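Stitudik low table - FAQ

What is the top finished in?
White. A black taped rectangle borders the surface.

Can I keep small items on it?
Yes. Light items such as a clock, a flat box or a few flowers are fine. Maximum load is 21 kg, spread evenly.

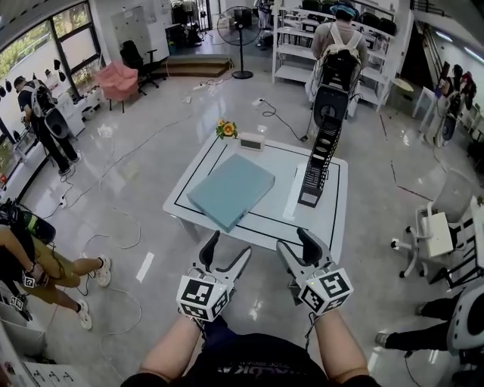 Can a slotted rack stand on it?
Yes - keep it to one side and check that it is stable.

How do I clean the top?
Wipe with a damp cloth. Do not soak the tape.

Who handles spare parts?
Notburga Kuster, extension 161.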